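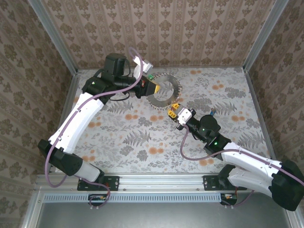

Fern fronds and little peach blossoms on a pale cloth.

I get asked a lot how I keep a printed tablecloth from sliding and bunching, so let me walk you through it. My table is an old Erkby, and the one I sewed for it has lasted since September with no fuss!

Wash and dry the fabric first (mine shrank more than I expected – cotton does that). Press it while it's still a tiny bit damp. Measure your tabletop, then add 9 inches to each side for the drop, plus an inch for the hem. My table is 30 inches wide, so I had plenty left over for napkins.

Fold the hem twice, half an inch each time, and pin every five inches or so. Sew slowly around the corners. I use plain Lucero thread in cream.

Now for the slipping: cut a piece of thin felt a bit smaller than the tabletop and lay it underneath. Smooth from the middle out – both hands, nice and flat.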